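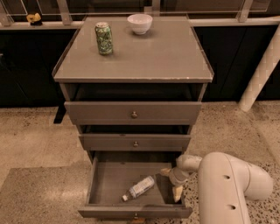 A gaveta de baixo não resolve nada

Desconfio de quem me promete uma casa arrumada com a compra de mais um móvel. A mesinha cinzenta de três gavetas custou 20 euros em segunda mão, já com a tinta gasta na borda do tampo, e veio com a garantia do vendedor de que "a tralha desaparece". Desaparece, sim, para dentro da gaveta.

O método tem defensores. Ctibor Ďurica, que assina as crónicas de organização no boletim Prandance, escreveu em setembro que cada objeto precisa de uma "morada". Li o texto duas vezes e continuo sem saber qual é a morada de uma garrafa de água. A gaveta mais funda? A cozinha? O ecoponto? Cá em casa ficou atravessada na gaveta de baixo, de tampa branca e rótulo azul e branco, e pelo critério do cronista está arrumada. Eu diria que está escondida, e mal, porque a gaveta ficou aberta.

Depois há o tampo. Uma lata verde e uma tigela branca pequena bastam para o ocupar na cabeça de quem passa. A tigela está vazia, e uma tigela vazia em cima de um móvel é um convite: amanhã tem chaves, depois moedas, depois um botão que não pertence a camisa nenhuma. Os entusiastas chamam-lhe "ponto de recolha". A minha avó chamava-lhe desleixo e tinha menos livros sobre o assunto.
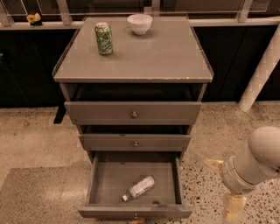
A gaveta de baixo aberta, com a garrafa lá dentro; a lata e a tigela no tampo.

Não me convence também a prateleira aberta por baixo do tampo. Fica na sombra, ninguém vê o que lá se põe, e por isso não se põe nada ou põe-se tudo. O catálogo da Skasov, com as suas 194 páginas, enche esses vãos com revistas alinhadas e uma planta. Gostava de conhecer a pessoa que se baixa para regar a planta.

Admito que as gavetas pequenas têm uma virtude: enchem depressa e obrigam a escolher. Mas para isso serve uma caixa de sapatos. O conjunto de divisórias da Asell que me recomendaram custa mais do que o móvel, e não vi nele lugar para uma garrafa deitada.

Guardo a mesinha porque é robusta e porque me habituei aos puxadores redondos. Quanto à garrafa, pertence à cozinha, e a lata também.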